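Is a water softener worth it for a hard water area?

sketley_lad
We moved to Flotside in July and the kettle furs up every 9 days or so. A salesman from Jultitz wants 1000 pounds for a softener and swears it pays for itself in 2 years. I can't make his sums work. Has anyone seen their bills drop?

Falcão
No, and I've had one a good while. The "savings" are mostly soap you weren't buying much of anyway. Glazed bowls do dry without the white ring, I'll give it that.

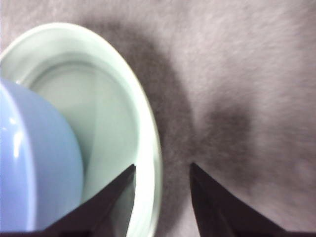

Replies from other members

limeandlemon
Ask him to put the payback claim in writing and watch him change the subject. Citric acid in the kettle on a Sunday, rinse twice, job done. Check your shower head too.

user2234
we got one and its great, skin feels loads better. cant remember what it cost

sketley_lad
Thanks. He's gone quiet after I asked for the figures on paper. Will try the citric acid first and see what the shower's like by winter.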